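Ullis hand-held grippers, reviewed after about 3 weeks of daily use
Posted by Přemysl Beneš, 26 Dec 2019

I've wanted a pair of these since April, when I saw a set on the Tristberg stand and got to play with the triggers for all of two minutes. You hold one in each hand and do the job yourself, and the recording goes off to train the arm. Our task at Toderstead is a wooden hairbrush and a white basket.

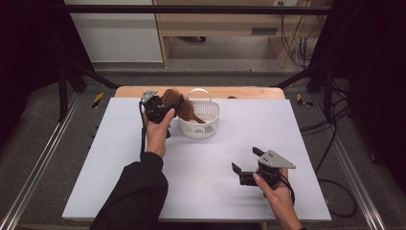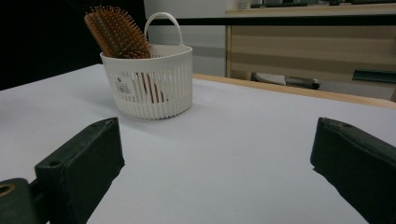
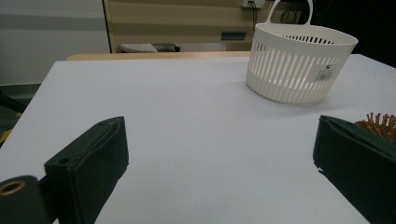
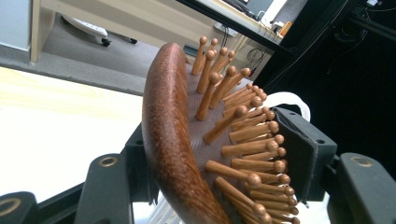 Hairbrush and basket, one view of both hands and the rest from the gripper cameras.

What I love is how quickly you stop thinking about them. With the Machala joystick set I used before, a clean demonstration took me ages and I'd still knock things over. With the Ullis pair I did 36 good ones before lunch on the first day, and my wrists were fine! You feel the weight of the thing through the grips, so you slow down at the right moments without trying.

Grumbles: the cables. They drag on your wrists when you reach across yourself, and I'd pay extra for a lighter lead. The left trigger is also stiffer than the right (support say it loosens, mine hasn't yet).

We're aiming for 1,000 demonstrations before we train properly. Battery life I can't comment on, we run ours wired. Would I buy them again? Yes, and I've already asked for a second pair.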